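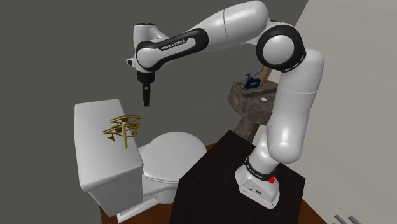

The Jallby came down two days late and eight miles from where anyone wanted it, and Korkor Aidoo thought it was the best landing she had ever seen.

She watched it from the roof of the tracking station at Skollard with a blanket over her shoulders and a radio in each hand. First there was just a scratch of orange over the sea, then the double boom that set every dog in town barking, and then — oh, there they were! — three parachutes, fat and striped and perfectly round.

"Three good chutes," she said into the left radio, and then said it again into the right one in case the boats had missed it.

"We heard you the first time, Skollard," said the captain of the Pliltton. "I think they heard you in orbit."

She didn't care. She had been talking to that capsule since July, every pass, ten minutes at a stretch, reading up weather and ball scores and once an entire recipe for groundnut soup that the crew had no way of cooking. She knew Tsikata's voice better than she knew her own brother's. She knew he hummed when he was checking valves, and that he went quiet over the night side because he liked to look for lightning.

The capsule hit the water and vanished behind a swell. The radios hissed. Korkor counted waves, lost count, and started over.

"Skollard, this is Jallby." His voice was thick and slow, as if somebody had packed it in wool. "We're floating. Everything weighs too much. My pencil weighs too much!"

"Welcome back to it," she said. She was laughing and her nose was running and the wind had taken the blanket clean off the roof. "How's the view?"

"Green. Very green. I may be sick on it."

The Pliltton had turned by then, all her deck lights on, pushing hard into the chop. Korkor could see the beacon too, a tiny white wink that came and went with the swell.

"Are you still there?" Tsikata asked. "This is where you usually drop out. We've had our ten minutes."

She looked at the clock through the hatch. He was right, they were past it, and for the first time since the launch there was no horizon coming up to take him away.

"I'm still here," she said, and sat down on the cold roof with her back against the dish. "Tell me about the lightning."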